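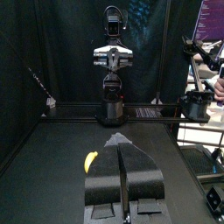

Subject: Re: [farorano-users] How many demos before the first training run?

Hi all,

Great question, and I'm so glad somebody asked it before I forgot the details! The earlier message said:

> We have 40 good episodes of our tray task and the policy
> still wanders off halfway. Do we keep recording the same
> thing, or start changing the layout? Also, do you throw
> out the fumbles?

Change the layout, and do it early! We're at 951 episodes on the Terkemis setup now, and the biggest jump came when we quit putting the pieces down in the same spots (I had been lining them up like place settings, which felt very tidy and taught the thing almost nothing). Now we shift everything every 6 episodes, and the operator doesn't get a say in where it goes.

A layout from our set, with the cup and tray over on the left and the yellow and orange pieces on the right:

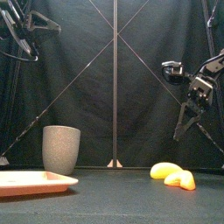 As for fumbles – keep the ones where the operator recovers, and tag them. We toss an episode only if the arms bump each other or someone stops driving partway through. Please write the tag right away, while you still remember what went wrong. I tried doing a whole batch after lunch and had to guess at half of them.

We use 2 operators and swap at every layout change, so one person's habits don't take over. The Benavides folks do longer turns and seem happy with that too.

I'll post our tag list once I've cleaned it up, probably in April. Would love to see yours!

Zodance bench crew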